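# Paper cup dispenser

A **paper cup dispenser** is a holder that keeps disposable cups stacked and ready to grab. I've been writing up break room supplies for the Rilolbridge household wiki, and this entry has grown more than any of the others (my page on stir sticks is still two lines long). Most dispensers belong to one of two families: pull-down tubes, usually fixed to a wall, and open or boxed holders that sit on a table or counter.

## Tabletop types

The tabletop kind is my favorite, mostly for the lazy reason that I don't have to drill anything! You set it down, load it, and move it when somebody needs the space. Dovadeck sells a single-stack model, and the Chien catalog lists a wider one as item 439. I've used both, and the wider one stays put better when I'm grabbing a cup in a hurry.

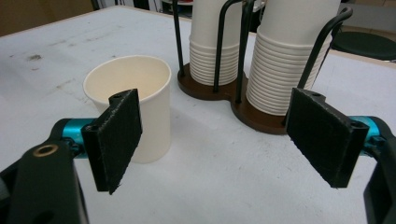 Capacity depends on how many stacks a dispenser holds and how deeply the cups nest. Paper cups taper, so each one slides most of the way into the next and adds only its rim and a sliver of wall to the height. You can see how well that works with the brown dispenser, where two tall stacks take up very little table compared with what the same cups would need standing singly, like the white one off to the left. My own holder takes 30 cups to a stack, or 33 if I press down, and then they stick together and I pull out three at once.

## Refilling

Cups usually come in plastic sleeves, and the Wevono carton I split with the office downstairs last December had 2000 of them. We're still working through it. I slit the sleeve at one end and slide the whole stack in, then peel the plastic away, so my fingers stay off the rims.

See also: *Napkin holder*, *Stir stick*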